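Two hand-held grippers, one drawer cabinet

Since June I have been trying out hand-held grippers in the evenings, and this week I finally had two kinds of finger pads to compare. The first set is from Skatari, the second is from Bilgin. I ordered both through Justport, and the Bilgin pads came on Tuesday, later than promised but well packed.

For the comparison I use a small parts cabinet with clear drawers. It is a harder task than it sounds. The drawer has only a small notch at the front, and if the finger comes in too high, it slides off the plastic and you must begin again.

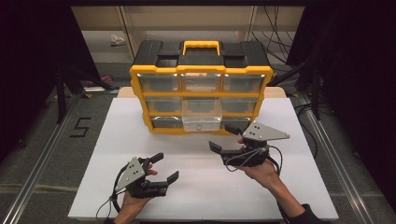 Both grippers open, bottom middle drawer pulled partly out.

My first impression is that the Skatari pads are more pleasant for pulling. They are softer and they forgive a bad angle. The Bilgin pads are stiff, and with them I had to turn my wrist more than I like. On the other hand, when I want to pick up something small and flat, the stiff pads are clearly better, as the tip does not bend away.

The cables are still my biggest complaint. After half an hour I feel them at the wrist each time I reach across the board. I would gladly pay more for a thinner one.

I record everything with the Ovon controller, which keeps both hands on the same clock. Until now I have 1,468 recordings with the Skatari pads and 979 with the Bilgin pads, so the comparison is not quite fair yet. I threw away 4 recordings where the clock had jumped.

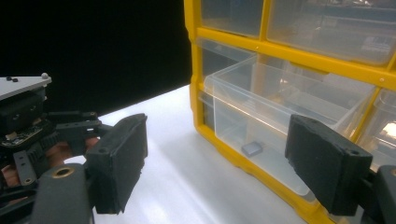
Page last changed: Tuesday, 21:40

The camera on the gripper is what I trust most when I judge a grasp. You get both fingers and the inside of the open drawer in one view, with the small grey piece lying at the bottom. From the head camera I often can't tell how far the finger is from the drawer wall.

Next I want to try one pad of each kind on the same gripper, soft on one side and stiff on the other. I have already cut the spacers for it.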